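Wrist camera policy great in sim, hopeless on the real arm. Is my texture randomization to blame?

posted by ondon_bench, May 1, 2020

I'm trying to reproduce the visual randomization result from the Staltdale report for a class project. The claim is that if you swap textures on the table and walls every episode, a policy trained only on rendered wrist views will transfer to a real gripper with no real images at all. I trained on 331 episodes and it does beautifully in the simulator. On the real arm it reaches with great confidence for a spot near the object, closes on air, and looks pleased with itself.

My renders are all pretty much like the one below. I shuffle the wood textures and nothing else. 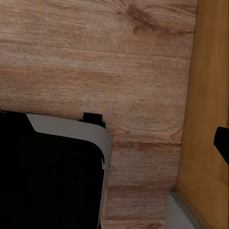

Simulated wrist view, wood texture on the main surface, gripper finger at lower left.

Lighting is fixed, camera pose is fixed, and the finger is always the same black and gray. Do I need more episodes, or more variety? Each training run takes 4 hours and I share the machine with people who have opinions.

Staltdale_Refugee

Variety, and start with the camera. I spent most of October on the same problem. With a fixed camera pose the network learns that the finger's corner is always at the same pixels and measures everything from there. Your real camera mount is off by a few millimeters (mine was, and I had been very proud of that mount), so all the measuring is wrong.

Jitter the camera position and angle a little per episode. Then the lighting, which looks awfully even and dim in your render. Textures come after that. Swapping one wood for another is a modest sort of randomness anyway. Throw in some ugly checkerboards and noise.

I'd also keep 3 seeds per setting. With one seed I "proved" two opposite things in the same week.

oletti

more episodes fixed it for me. didnt change anything else. well I changed the camera too

Son_of_Gradient

Before retraining anything, run the policy on a few saved real frames and plot the predicted grasp point. If the error is the same offset every time, it's calibration and you can go home early. If it's scattered all over, do what Refugee said.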